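Prekitz 8-Port Switch Review: Small Box, Quiet Office

Posted Jul 12, 2026 by Amr Shehata

I've been putting off replacing our office network switch for way too long. The old one was a hand-me-down with a fan that sounded like a hair dryer (I'm barely exaggerating), and one of its ports had quit over the winter. So when Othmane in our front office started holding his laptop up by the window to get better Wi-Fi, I gave in and bought the Prekitz eight-port managed switch. I've been living with it since, and I have thoughts!

What's in the box

You get the switch, a power brick, four rubber feet, two screws for hanging it on a wall, and a folded sheet of instructions in type so small I had to take a photo of it and zoom in. No network cable, which seems stingy to me. Cikau throws one in with theirs and it can't cost them more than pocket change.

The case is metal and feels solid. It's about the size of a paperback, so it slid right onto the shelf where the old one used to hog all the room. No fan either, and I can't tell you how nice that is. I kept thinking the thing was off.

Setup

Plugging it in took no time at all. Power, cable from the router to port one, everything else wherever you like, and off you go. If all you want is more ports, you could stop right there and never open the settings page.

I wanted to split the guest network from our own machines though, and that's where my afternoon went. The settings page works in a browser, but you have to find the switch's address first, and the sheet gives you the wrong one. I ended up looking it up in the router's device list. Đạt Thái, who set up our last network, told me over the phone to update the firmware before touching anything else, and I'm glad I listened, because the update wiped my login and would have wiped everything else with it.

Once I was in, the virtual network page was pretty clear. Tick the ports, pick a number, save. Just remember there's a second save button hidden under the Maintenance tab, and if you skip it, your settings vanish the next time the power goes out. Ask me how I know.

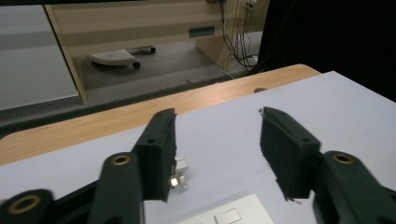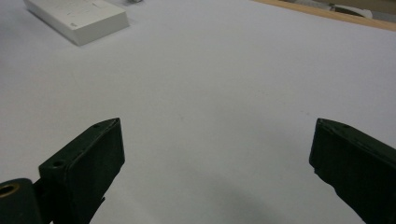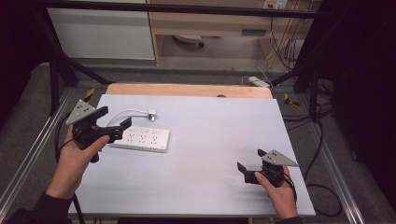
Speed and everyday use

I'm not a lab, so take this for what it is. I copied our big project folder (68 gigabytes, mostly drawings and video) from my desktop to the file server, and the copy ran at a steady gigabit pace the whole way through. With the old switch it would slow to a crawl every so often and I'd go make coffee. Now I don't have the excuse.

Video calls have been smooth, even with backups going in the background. You can give certain ports priority, so I bumped up the one for the desk phones. Did it make a difference? Hard to say, nobody's complained, and this is an office that complains.

It has been up for 492 hours as I write this, going by the counter on the status page, and it hasn't dropped a port yet. It gets a little warm on top. I wouldn't stack anything on it.

The stuff I don't like

The port lights are way too bright. They're green, they blink like mad, and there's no way to dim them, so mine now has a strip of masking tape across the front. The power connector is also looser than I'd like. Give the cord a tug and it'll come right out, so tie it to something.

Then there's the phone app. It wants an account, it wants your location, and after all that it shows you less than the browser page does. I deleted it the same day. The log only keeps a short list of events too, and you can't send it anywhere else unless you step up to the bigger model.

How it compares

I looked at the Cikau switch first. It's cheaper and comes with that cable, but it has no settings page at all, so it was out. The Kinside is the fancy one, with power over the cable for cameras and phones, and Sakda Kaewmanee at the shop downstairs swears by his. If you need that feature, get it. We don't, and I couldn't see paying the difference.

Would I buy it again?

Yep, and I'm probably getting a second one for the back room in December when the new budget kicks in. Do the firmware update first, find that second save button, and keep some tape handy for the lights. If you've worked out how to get the log onto a server with the small model, please leave a comment, I'd love to hear it.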